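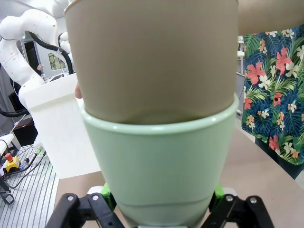 Sports Data and Claims, Unit 10
Home advantage in soccer: what the numbers will and won't carry

Start with the claim as it usually gets made on television: the home side wins more often because the crowd lifts them. Two statements are packed in there. The first is a count and you can check it. The second is a cause, and most people who repeat it have checked nothing.

Our class file has 3414 league matches in it. Home teams do win more of them than away teams. Fine. Before you write "crowd effect" in the margin, list what else changes when a team plays away: travel, sleep, an unfamiliar field, a manager who picks a defensive lineup because he expects to lose. That last one bothers me most. If coaches believe in home advantage they will play as if it exists, and the results will oblige them.

Reading for this unit
Yu and Tsao, the chapter on referees. They argue that officials give the home side more stoppage time when it trails by a goal. Plausible, but look at how they handle red cards (they drop those matches, and I don't think the reason given is good enough).
Ndung'u, the short reply. Better on method, thinner on data.

The Niretti index
Some of you have found this online and want to use it. It gives each stadium a "hostility score" and the publisher won't say how the score is built. A number you can't rebuild is an opinion with a decimal point – treat it that way in your papers.

Matches played behind closed doors
Often called a natural experiment. Be careful. The crowds went missing, but so did normal schedules, rest days and, in some leagues, the usual limit on substitutions. Several things moved at once.

For section
Bring 2 explanations for home advantage that don't involve noise. For each, say what result in the file would make you give it up. If no result would, pick another explanation.

Papers go to Tsung-han Fung by 2 p.m. Late ones lose a grade.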